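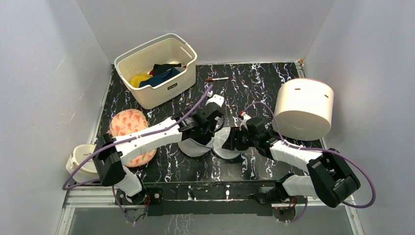 August 20, 2019, by Tuấn Vương
Filed under: Booking Help > Cottages and Cabins

Guest reports that the door code for Flandlow cottage is refused. Booking made through Goson for 2 nights, total 600, paid in full.

First check: the code in the confirmation email is correct. I asked the guest to press the star key before the digits. Same result, a red light and one long beep.

Second check: I compared the arrival date in Goson with the date in the Wultley lock system. Goson has the right date. Wultley has the same day, but in November. So the lock does not expect any guest now.

I corrected the date by hand and sent the new code at 18 minutes past the hour. The guest wrote back that the door is open and asked where to park. I answered to use the gravel place behind the cottage, not the road to the beach.

Still open: why the month was changed between the two systems. I have written to Wultley and I wait for their answer. Until then, please compare both dates by hand for every Flandlow arrival.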